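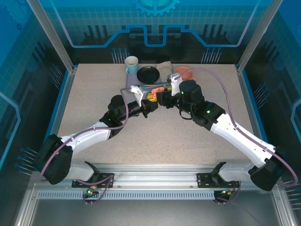

Page last changed: Wednesday, 4:15 p.m.

By the Mastport floor desk
September

So the new arms are up and running in the Mastport packing room, and I went down with my coffee to see what all the talk was about! Naciri, the firm that set them up, put each pair in its own blue-walled booth (two arms on a rail, with a tabletop in front of them), and for now they're practicing on ordinary kitchen stuff, a mug, a plate, a towel, before they get anywhere near customer orders.

I packed housewares at Mastport for years before I moved upstairs, so I had opinions going in. Our Votlow gift sets are the fiddly ones, and last month the room sent out 3,514 of them, every piece picked up and put down by hand. If you've done that through a holiday rush, you know what your wrists feel like by Friday!

The plan is for the booths to take over the sorting step on the Votlow line, up to 85 sets a shift to begin with. The 15 people on that step keep their hours and their pay grade. Most will split their time between final checks and running the booths, and that means learning to reset an arm, clear the table and start a task over. Training is two mornings, paid, and the first group has already been through it.

Not everyone is thrilled. I heard plenty about the noise (a sort of whine, you do tune it out) and about losing the long table where people used to stand and chat while they sorted. I'd miss that too. The shift leads say they're looking at moving the breaks so the crew still gets time together.

The Tometetti line stays fully by hand through the winter. Sign-up for the next training group is on the board by the time clock.

Contact the floor desk | © Mastport | Back to top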